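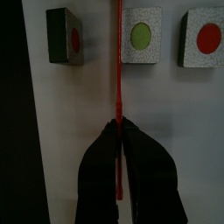
26/09/2024

The Gamdale Water Office began its autumn inspection of the lower supply line this morning. The entry for today is longer than usual, as the office agreed last winter that the first day of each inspection should be written up in full and the following days in brief.

The inspection party left the Donura yard shortly after sunrise. The ground was firm and the light was adequate by the time the first valve box was opened. Rain had been forecast for the afternoon and the order of work was changed to take the open sections first. The covered sections, including the pump room and the settling house, were moved to tomorrow.

The lower line runs from the Donura yard along the old mill road and ends at the edge of Clilia, where it joins the village main. It is 152 years old in its oldest stretch, and that stretch continues to give less trouble than the pipe laid beside the school. Joints on the older section were dry at every point where the cover could be lifted. The collars have been painted so many times that the maker's marks can no longer be read. The office has been asked before whether the paint should be taken off, and the position remains that it should be left alone.

Beyond the mill bridge the verge has grown over two of the marker posts. The highway crew was notified last February that these posts must stay visible during mowing and at all other times. They were found this morning under bramble, one of them leaning toward the ditch. The bramble was cut back by hand. The leaning post was reset with packed stone and will need a proper footing before the ground freezes.

A short conversation took place at the bridge with a resident of the lane, who wished to know why the water had tasted of iron during the dry weeks. The explanation given was that flow through the lower line is slow in summer and that sediment collects in the low point near the ford. The resident was told that the line would be flushed during this inspection and that a notice would be delivered to each house the evening before. The resident asked that the notice be printed in larger type than the last one. This was considered reasonable and has been passed to the office.

The flushing point at the ford was opened before midday. The discharge ran brown, then the color of weak tea, and then clear. A sample was taken once the flow had settled and was placed in the cold box for the laboratory at Ma. The discharge channel held up well, though the grass on the near bank has been worn away by cattle, and the bank will not stand another wet season in its present state. The farm has been asked to move its trough up to 100 yards upstream. An answer is expected by letter.

The midday meal was taken in the shelter at the ford. The shelter roof has lost several slates on the north side, and the bench is wet beneath the gap. Repair of the shelter does not fall within the inspection budget. It has been noted separately for the parish, which owns the structure and has been told of the slates on earlier occasions.

The rain arrived sooner than forecast. The afternoon's work was therefore limited to the air valves on the rise between the ford and the first houses of Clilia. The lower valve released correctly. The upper valve was stiff and required some persuasion with the long key before it would turn. It has been greased and turned through its full range, and it should be tried again on the last day of the inspection before any decision is made on replacement. The chamber around it held several inches of standing water, clear and cold, with a frog in it. The frog was lifted out with the sample cup and put in the hedge. The cup was set aside and will be sterilized.

The chamber lid on the rise is of the heavy pattern. It was again observed that these lids should be lifted by two people and never by one. A reminder will be read out in the yard tomorrow morning. The lighter pattern, which was promised for this year, has been delayed by the supplier and should not be counted on before spring.

Pressure at the Clilia end was read in the late afternoon and was satisfactory. The gauge there is new and is easier to read than the one it replaced, whose glass had clouded. The old gauge has been kept in the store at Donura. There is some feeling in the office that it ought to be cleaned and put on display in the front hall, and some feeling that the front hall has enough old equipment in it already. No decision is needed this season.

The walk back along the mill road was made in steady rain. The river had come up slightly and was carrying leaves. The first of the beeches have turned, a little ahead of last year, and the trees above the weir will have to be watched, as their leaves block the intake screen each autumn within a day or so of the first strong wind. The screen rake was checked on return to the yard. Its handle is split near the head and has been bound with tape for the present. A new handle has been requested.

Matters carried over to tomorrow are the pump room, the settling house, and the stretch of line beneath the chapel meadow, where the tenant has asked that the gate be kept shut on account of ewes. The tenant has also asked that the party use the footpath and keep off the new seeding. Both requests will be honored. The meadow section should not take long if the ground drains overnight. If it does not, the party will go to the settling house first and return to the meadow after the meal.

Notices for the flushing of the Clilia branch are to be printed in the larger type. The office has paper for 200 copies, which is more than enough for the houses concerned, and the remainder may be left at the post office and the surgery. The wording should say plainly that the water will be safe to drink throughout, that it may be discolored in the morning, and that white laundry is best left until the following day. Last year's wording took a full page to say this and was widely misunderstood.

Boots and waterproofs were hung in the drying room on return. The stove there was slow to draw and the flue should be swept before the cold weather. The sample box was collected by the evening van, and the receipt is clipped inside the back cover of this book.

The yard was locked at dusk. It was still raining.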